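Workshop notebook, craft bench
Wednesday, January 5, 2022

First day back and the room was freezing, so the glue gun got a good ten minutes before I trusted it. Plan for the day was the spring door wreath, second go. Neelam Dwivedi wants it ready to teach to the evening group and I promised her a worked sample plus a materials sheet. The sample is nearly there. The sheet is a scribble on the back of an envelope.

Base first. I went with the willow ring Ravindran wove in June and left hanging in the store cupboard. It has dried out lovely and stiff, a bit egg-shaped if you hold it up, but you stop noticing once there's stuff on it. I did try soaking one of the newer rings to see if I could round it off. Sat it in the sink under a plate over lunch, then tied it round the big stockpot. Will look tomorrow. If it works we can rescue that whole batch from Lusemia that came in squashed.

Paper flowers next, and this is where most of the day went. I cut 60 petals out of the heavy crepe, the peachy one, order code 347 in the Zesville book (NOT 452, which looks identical in the book and comes out salmon pink, I've done that once already). Grain of the crepe has to run top to bottom of the petal or it won't cup. I know this, I have taught this, and I still cut the first strip sideways. Those have gone in the scrap box for the little ones.

To cup a petal: thumbs in the middle, pull gently outwards, stop before you think you should. Then roll the top edge back over a knitting needle. Revathi does hers over a pencil and gets a softer curl, which I think I prefer for the outside row – maybe needle for the inner petals and pencil for the outer. Try both on the next one and pin them up side by side.
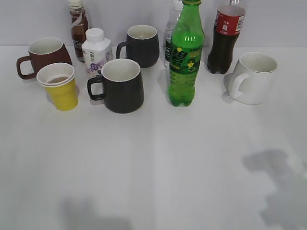 Mugs and bottles along the back of the white table.

Tea-staining went much better than last time. I wanted the leaves to look a bit tired and not straight-off-the-roll green, so I brushed weak tea on with a wide soft brush and let them dry flat on an old tea towel. Strong tea goes blotchy. Coffee goes browner and smells for days (ask Saranya about her cushion cover!). Two coats was plenty, and I dried the first one off properly in between because crepe turns to mush if you go over it damp. Colour drifts lighter as it dries so don't panic and add more.

Wiring. I used the thin green stem wire, doubled and twisted, and bound each flower on with Sodesov floral tape. It only goes sticky when you stretch it, which I must put on the sheet in capitals, as half the group will say their tape is faulty. Pull, wrap, pull, wrap, keep it angled down the stem. My first three stems were lumpy as anything, then I got into the swing of it.

Layout on the ring: flowers bunched low on the left, leaves trailing up and over, right side bare so the willow shows. I had it all tied on symmetrically to begin with and it looked like something off a cake. Venkatesh wandered through, tilted his head and said "too neat", and annoyingly I agreed. Snipped it all off and started again. The second layout took half the time.
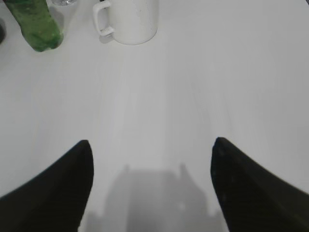

The white tabletop, close to.

Things that didn't work, so I don't do them again:

Hot glue straight onto crepe. It bleeds through and leaves a shiny spot. Glue to the wire or the willow only.

Raffia bow. Far too big, and it shed everywhere. A plain strip of torn calico looked nicer and I have yards of it.

Spraying the finished flowers with the matt varnish to stiffen them. It took the colour down a shade and one petal uncurled completely. Might try a very light mist from further off, on a scrap flower. Low priority.

Timing: if I hand out petals ready cut, people should get three good flowers made and wired in an evening, and do the ring the week after. Cutting from scratch it won't fit. Neelam might not like pre-cutting but I'd sooner we spent the time on shaping, it's the fun bit.

Still to do:
Check the soaked ring, untie from stockpot (and give the stockpot back)
Draw the petal template on card, two sizes
Type up materials sheet
Ask Revathi if she can spare her good wire cutters for the class
More green tape, we're down to the last roll
Label the crepe shelf so 347 and 452 aren't next to each other

The sample's hanging on the back of the store cupboard door. Please don't pull at the bottom flower, it's only held on with one twist.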